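Gripper tracking drops out partway through a session, logs say everything is fine

Posted in: Help > Hardware faults > Hand-held grippers

Bernardo Salgado

We run hand-held grippers with headsets and backpacks, several people in the same room. For two weeks one of the grippers has been losing its position in the middle of a session. The jaw opening is still recorded correctly and the camera keeps running, but the position freezes for a moment and then jumps to somewhere else. The worst jump put the gripper 443 mm from where the operator was holding it. No error is written. The session closes with a normal status and the Ustura viewer shows a green bar for the whole thing.

We only found it when a robot arm replaying one of these sessions drove into its table and stopped on the force limit. No one was near it and the only damage was a bent finger. I have since gone back through the month. Out of 1,743 sessions, 103 have at least one jump, and all of them come from the same gripper, unit 2.

Things I have tried: new cable from gripper to backpack, different backpack, different operator, firmware rolled back one version. The cable swap seemed to help for a morning and then the jumps came back.
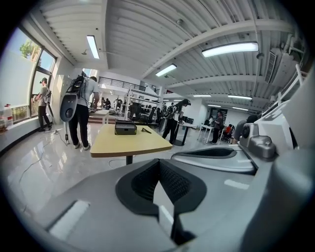

Cáceres, November

Adding the photo because I was asked what the room is like. White shiny floor, tall windows down one side with the blinds over the lower part only, fluorescent lights on the ceiling. The jumps are more common after 2 in the afternoon, but I don't want to blame the light if the other units are fine in it. Has anyone had this with one unit and not the rest? And is there a way to make the recorder stop when it happens? I would much prefer a lost session to a bad one.

Urkurer
Member

Clean the lens. Also that floor is too shiny, put mats down. We had problems with reflections and mats fixed it.

Keabetswe Hendricks
Moderator

Mats may help, but they won't explain why only one unit does it. I would look at the camera mount first.

We had nearly the same fault at Stinden. The tracking uses the camera and the motion sensor together and depends on the two staying fixed relative to each other. On our bad unit one of the mount screws had backed out by less than a turn. You couldn't see it and could barely feel it. In an easy view the software absorbed the error. When the camera had little to hold on to, such as glare on a floor or a bare tabletop filling most of the view, it gave up and restarted from a wrong guess. That would fit your afternoons as well.

To check it:

Power the gripper off and disconnect it from the backpack. Hold the body in one hand and press the camera housing sideways with a thumb. There should be no movement at all.

If it moves, tighten the screws evenly and run the full calibration again. The quick one won't do, it assumes the mount hasn't shifted.

If it doesn't move, run the full calibration anyway and compare the result with a good unit. A large difference in the camera offset means something is bent.

As for stopping the recorder, there is a setting called "max position step" and it is off by default. Set it to 20 mm per sample. It ends the session and marks it failed. The green bar only tells you that data arrived — it doesn't check whether the data makes sense.

Please also pull the 103 sessions before anything else is replayed on the arm, and run the first few new ones at reduced speed with the area around the arm clear.

Bernardo Salgado

It moved. Not much, but the other units don't move at all. One screw was loose and a second had no thread lock on it. Tightened both, full calibration done, step limit turned on. No stops yet, including one afternoon with the sun out. The affected sessions are in a separate folder and the arm is locked out until the finger is replaced.

I cleaned the lens too. Leaving this open until the unit has done another week.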